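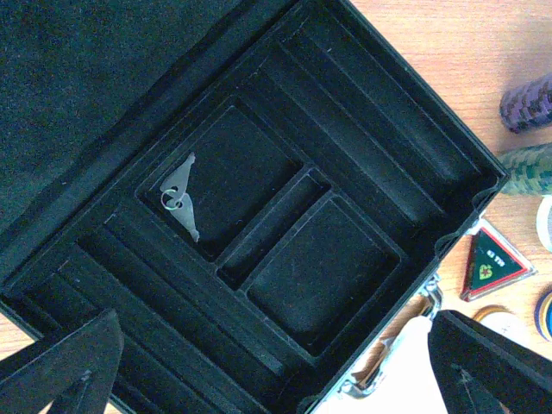

An open case with two keys in one compartment, from the sorting table at the Volluleck open day. Photo: Elaine Barbosa

12 comments | 251 shares

Show the slow parts
By Elaine Barbosa
2020-12-19

In October I drove out to Duren to see the open day at Volluleck, a small company that builds arms for sorting and packing. I have been to plenty of these events. Usually there is a stage, a countdown, and a robot that does one thing very fast while music plays. Volluleck had a table of odds and ends, and an arm working its way through them.

I think more companies should do it this way, and I think buyers should ask for it.

The job was small. An open black case sat on the table with two keys on a ring in one of its compartments. Around it were a few loose things, among them a triangular badge with "43 TW" printed on it and a couple of round chips. The arm had to pick up an item, choose a compartment and put the item in it. The keys were the hard part. They are thin, they lie flat, and the inside of the case is black and soft and gives a camera very little to work with.

I watched nine attempts at the keys. The arm got them out on two. On the others it closed on nothing, or pushed the ring up against the side of the compartment and stopped. Rogério Bastos, who runs the handling group, stood next to the table and wrote each one down on a clipboard that anyone could read. When a man near me asked whether it did better in the lab, Bastos said, "A little. Not enough to sell you."

Some visitors left early. I heard one say he had expected more for the drive. I understand that, but I'd ask him what he learned at the last show where everything worked.

A few years ago I worked in purchasing for a parts distributor in Rocha. We bought a picking cell called the Puria after a very good demonstration. It moved boxes all afternoon and never dropped one. Our stock was mostly small bags of hardware, and the bags had not been on the stage. We had the cell for 1770 hours of running time before we gave up on the bags and put people back on that line. The machine did what we had been shown. We had been shown the wrong thing, and we had not asked for anything else.

A failed pick tells a buyer where the limits are. It also tells the people who will stand beside the machine what their day is going to look like. Someone has to clear a jam and decide whether to try again. At Duren I could see how long that took and who did it. Most of the time it was Bastos, with one hand.

There is a fair case on the other side. A young company needs money, and investors don't fund clipboards. A bad clip can travel a long way without the rest of the afternoon attached to it. I don't have a full answer to that. I would only say that the customers find out anyway, a few months later, and by then they have paid.

If you are going to a demonstration this winter, bring something from your own shelves in a bag. Ask them to try it. Ask how many tries they will let you watch. Volluleck said yes to a woman who had brought a box of curtain hooks, and the arm made a mess of them, and she stayed another hour talking to the engineers.

I don't know if she bought anything.

251 shares | 12 comments

Related
What we paid for the Puria
Who clears the jam? Notes from a night shift
Duren business park adds a second test hall
Letters: in defense of the big stage demo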